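How to Replace Your Cabin Air Filter at Home

By Nélida Carrasco

If you've never done a car repair in your life, start with this one! The cabin air filter is the part that cleans the air coming out of your vents, and on most cars you can swap it in less time than it takes to wait in line for coffee. I did my first one on a Fitier hatchback in my parents' driveway in Tudville and I've been hooked on small repairs ever since.

What you need

A new filter that matches your year and model
A flashlight
A small vacuum or a damp rag
A Phillips screwdriver (some cars need it, lots don't)

Before you start

Look up where your filter lives. On many cars it's behind the glove box, but it can also be under the cowl at the base of the windshield, and your owner's manual will tell you. Turn the car off, take the key out, and empty the glove box completely. Yes, all of it - the napkins too.

Steps

1. Open the glove box and find the damper arm, usually on the right side. Slide it off its peg.

2. Squeeze both sides of the glove box inward until the stops clear the dash, then let it swing all the way down. If yours is held in with screws, put them in a cup so they don't roll under the seat.

3. Find the filter door, a narrow plastic cover with a tab at one or both ends. Press the tabs and pull it straight off.

4. Before you pull the old filter, check which way the airflow arrow points. Take a phone picture of it.

5. Slide the filter out slowly and keep it level. Mine had 8 acorns on it once!

6. Vacuum out the slot, or wipe it with the rag and let it dry.

7. Slide the new filter in with the arrow pointing the same way. Snap the cover on, swing the glove box up, and hook the damper arm back in place.

Run the fan on high for five minutes and check for rattles. A rattle usually means the cover isn't snapped in all the way.
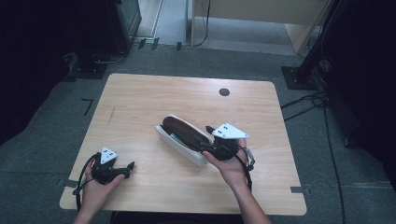

Filters for the bigger Barrera wagons can be a snug fit, so don't force one past the cover clips. Flex the long sides a little and it should slide right in. I like to get everything ready before I kneel down by the passenger seat, and a white rectangular tray like the one on that table is a great spot for screws, the cover and your flashlight. Write the mileage on the edge of the new filter with a marker, too. You'll thank yourself next March!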